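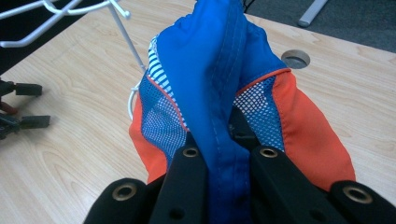
Figure 4. An item from the mixed-panel group, held up over a desk. A stitched seam runs down the blue center panel, with mesh and orange fabric to the sides.

4.2 Items made of more than one fabric

The mixed-panel group gave sorters the most trouble at both sites. We put an item in this group when its outer face combined a smooth woven or knit fabric with at least one area of open mesh, whatever its use. Sports shorts, drawstring bags, team vests and light jackets all fell under this rule. When such an item is bunched up, the parts that would tell a sorter what it is – a waistband, a cord, a leg opening – are often folded inside, and only color and texture are left to go on. The item in Figure 4 shows how this works. The blue panel, the mesh and the orange-red piping are easy to see, but in this position the piece could be read as a bag or as a pair of shorts. A strip of blue-and-white stripes shows at a small fold near the top, and it could be a lining or a waistband.

Of the 2,895 items logged at the Egan and Githolm sorting rooms, those in the mixed-panel group were the most likely to be placed in one bin by the first sorter and in another by the second. Plain cotton items were rarely disputed. Towels and bed linen were almost never disputed, even when balled up, and we do not discuss them further.

Sorters at Egan worked from the Florum category sheet, which lists bags under accessories and shorts under sportswear. Githolm used an older sheet of its own with a single line for "sports, other." Disagreement was lower at Githolm, but we do not take this to mean that the sorting was better there. A broad category hides the same doubt that a narrow one brings out. After the Githolm records were recoded to the Florum sheet in April, the two sites looked much more alike.

Two habits seemed to help. The first was to find a seam and follow it with the fingers until it met an edge. On a garment this usually led to a hem or a waistband within a few seconds, and on a bag to a closed bottom corner. The second was to turn the item out far enough to see the reverse side of one panel. Linings were a better guide than outer fabric, although a striped or contrasting strip could mislead when only a little of it was showing.

Color was a weak guide. Several sorters at Egan said that bright panels with contrasting piping made them think of sportswear at once, and they were slow to change their minds even after handling the piece. We return to this point in Section 5, where the Egan results are compared with the earlier Flistmont trial, in which all items were laid flat before sorting.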